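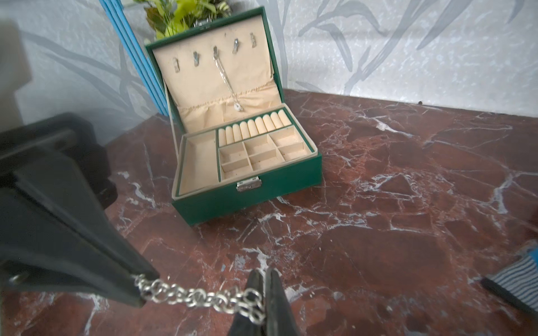 ¿Qué es un joyero?

Un joyero es una caja o mueble pequeño destinado a guardar joyas y a protegerlas del polvo, de los golpes y de los roces entre ellas.

Historia

Las cajas para adornos personales se conocen desde la Antigüedad. Durante siglos fueron objetos de encargo, y en el siglo XIX la fabricación en serie las hizo más accesibles. El taller Famircombe llegó a ofrecer 80 modelos en su catálogo, casi todos con cerradura.

Interior

El forro suele ser de terciopelo, seda o fieltro. Las cadenas se guardan mejor colgadas, porque así se enredan menos - los anillos, en cambio, se colocan en ranuras acolchadas. 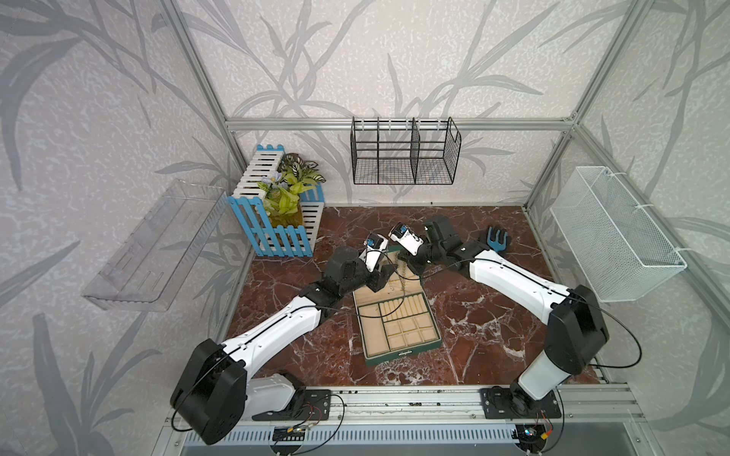 Conservación

Se recomienda un lugar seco y sin sol directo. La plata se oscurece con el tiempo, y algunos forros pueden acelerar este proceso.

Colecciones

La colección Zarow reúne más de 90 joyeros, de los cuales 7 conservan su llave original.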